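Participants wanted: handling everyday objects at a table
Ukska Household Objects Study, Rirnum building, room 11

We are looking for adults who can give us 60 minutes of their time in November. The study is about how people take hold of simple things on a table: bottles, lids, small containers. We want to know which side people reach for first, how they turn a bottle when they wish to read its label, and what they do when one object is standing in front of another.

You do not need any experience. You need only two hands that you can use without pain, and enough eyesight to read small print, with or without glasses. Left-handed people are very welcome, as we have too few of them until now.

What you will do

You sit or stand at a white table in front of a green wall. On the table there are one or two objects. My colleague Gebremedhin Hailu reads a short instruction, for example "please turn the bottle so that the label faces the wall", and you do it in the way that is natural for you. Then the objects are put back and the next instruction comes. There are short tasks with the screw cap also – closing, opening, handing over. You can ask for a break at any time.

After the table part you answer a paper form about the objects you use in your own kitchen. It is two pages and may be filled in English or Amharic.

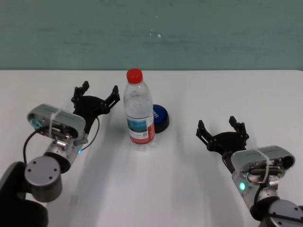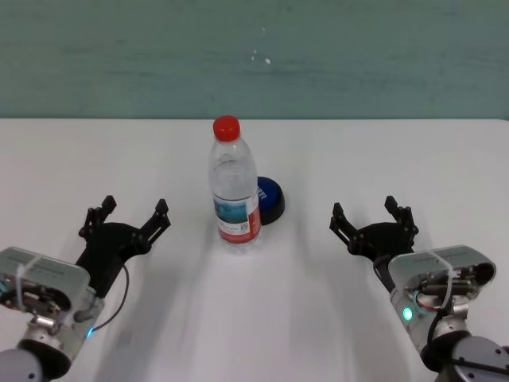
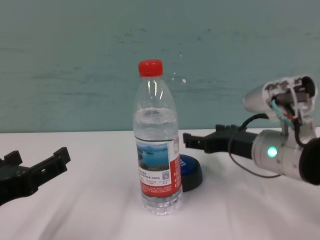
The water bottle with the red cap, and the round blue and black object behind it.

Payment and practical matters

You receive 200 birr for the session, paid in cash before you leave. If you decide to stop early you are still paid the full amount. Tea and bread are served in the corridor.

Please come without rings or bracelets, or be ready to take them off. Long sleeves should be rolled up to the elbow. Children cannot stay in the room during the session, but there is a bench outside where an older child can wait with a friend or relative of yours.

Room 11 is on the ground floor of the Rirnum building, behind the Mesau pharmacy. Take the side entrance, the front one is closed for repair. Minibuses stop at the corner of Alemayehu Street, and from there it is a short walk uphill.

Who can take part

– You were born in 2001 or earlier.
– You did not have surgery on hand, wrist or shoulder during the last year.
– You did not take part in our spring session. If you are not sure which study it was, ask us.

What we keep

We write down your age, your preferred hand and how you did each task. Your name stays on the payment list only, and this list is kept apart from the notes. You may ask us to remove your notes as long as the study is running.

How to sign up

Write your name and a telephone number on the sheet at the door of room 11, or come by on Thursday between 9 in the morning and noon and speak with me or with Gebremedhin. We will call you to agree on a time. If your plans change, please tell us the day before, so that we can offer the place to another person.

Zinash Abdella
Study coordinator, Ukska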